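Finish for light wood kitchen table, plates leaving rings

kurham_bench
Posted 2018-03-12

Looking for advice on a table finish. Pale wood top, wavy grain, currently matte. It was oiled in February with two coats of Prutov hard oil, sanded to 300 between coats. The kids eat off orange plastic plates with a thick rim, and I can feel a slight ring where a plate has sat through a meal. I can't see it, only feel it. Two pictures below, one with an orange disc on edge and one of the bare grain with the knot.
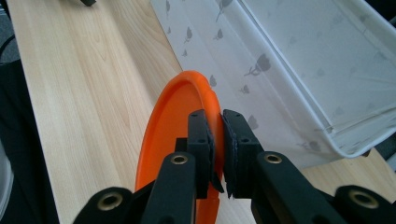
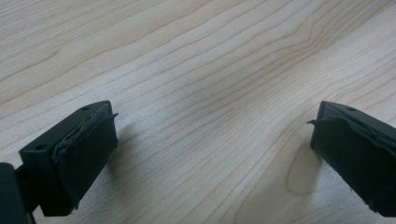 Same table in both, no finish added between shots.

Is this the oil or the plates? I would like to keep the matte look.

moussa47
Oil. Two coats is thin for a table that gets used daily. I put three on mine and left it 16 days before anything touched it. How long did you wait?

kurham_bench
Four days. The can says two.

moussa47
The can means dry to touch. Cured is a different thing. Plastic on uncured oil will print every time, and a thick rim puts all the load on a narrow line.

Yao-tsung Leung
I disagree on the third coat. If the wood stopped taking oil at the second, a third sits on top and stays soft longer. Wipe a small area with a white rag and mineral spirits. Color on the rag means there is surplus on the surface, and more oil will make the rings worse.

moussa47
Fair on the rag test. I still say two coats will not hold up to a family.

brimulska_d
What grit did you stop at? 300 is too fine for that oil in my opinion. It closes the surface and the second coat has nowhere to go. I stop at 180.

Also look at the oval patch near the knot. Grain bends around those and absorbs unevenly. Mine stayed tacky there for a week after the rest was done.

kurham_bench
300 was the last grit, yes. Rag test on one corner: faint yellow on the rag. The knot area feels the same as the rest to me.

Yao-tsung Leung
Then it's surplus. Wipe the whole top down, with the grain, windows open. Lay the rags flat outside to dry, don't ball them up. Keep plastic off it for two weeks, use cloth placemats after that.

brimulska_d
Cork, not cloth. Cloth holds spills against the oil.

kurham_bench
Wiping it down Saturday. Will report back on the rings.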